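4. Rehearsing the work before the robot arrives

By the time we got to Hakholm, the night staff had already been told they were getting a robot. Most of what we heard in the first 2 weeks was worry about doors. Ruth Marsden has run the evening shift there for nine years, and she put it to me over tea: if it can't get through a door by itself, one of us ends up as its doorman. I wrote that down and it stayed with me — it's a far better account of what automation does to a job than anything in our proposal.

So we asked the Gravus team to let staff sit in on the simulated runs, tea and biscuits included, and to stop the playback whenever they liked. We ended up with 23 stoppages worth talking about, and I was thrilled with every one of them (the engineers a bit less so!).
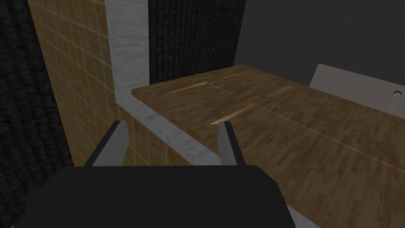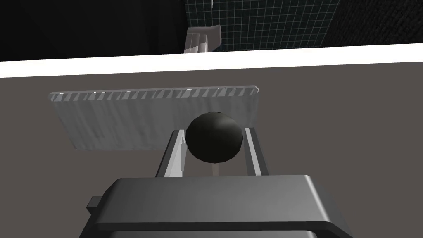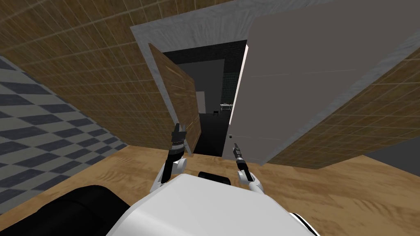
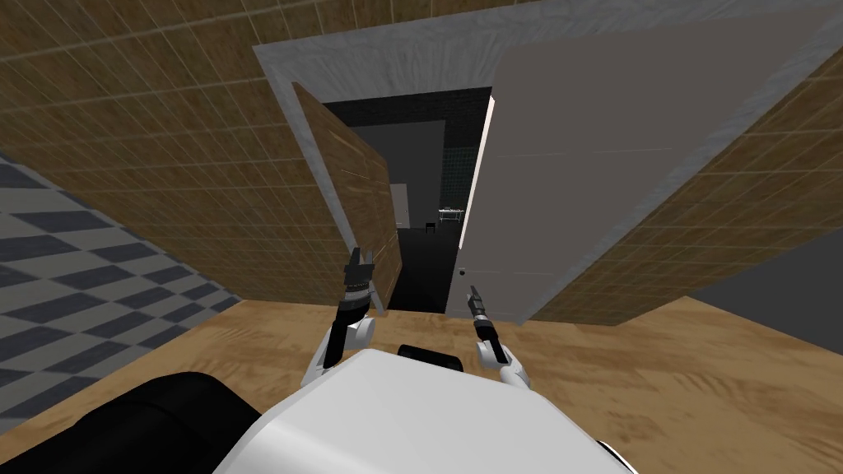
Figure 6. Simulated views from the sessions. The first two look past a single gripper; the last two look over the robot's body towards a doorway.

What people wanted to talk about was who would be interrupted, and how often. Sandoval had sold the project to management as time given back, and on paper it was, but staff kept pointing out that time comes back in scraps you can't do much with. In the doorway views both arms are held out in front of an opening where the doors already stand open, and that set off the longest chat of the whole study. Who opens them on a real shift? Who shuts them again? Ruth reckoned a door left open for the robot is a door somebody has to keep an eye on, and the others agreed before she'd finished. The views past the gripper got a gentler hearing — people leaned in, asked how hard it could squeeze, and started naming jobs they'd happily hand over.

We then changed the rota trial at Plustlow to match. Six of the staff there now log every time they stop their own work to help the machine along, however briefly, and those logs are what section 5 is built on.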